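5.3 What went wrong with the paper task

I'd expected the drawer to be our troublemaker, but it was the paper. Over 300 attempts on the Brimton bench, our Jillus controller stopped itself 60 times with a force fault, nearly always while the fingers were closing on a sheet - and I spent most of February blaming the wrist sensor.
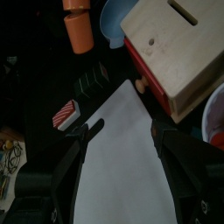

Figure 4. Wrist view of the paper task, with the sheet between the fingers and the red-fronted wooden box beyond.

The sensor was fine. Our height estimate drifted on the black tabletop, so the fingers went a touch too low and pushed into the table (not lovely to listen to!). We now redo the height check before each grasp, and I've lowered the force limit as well.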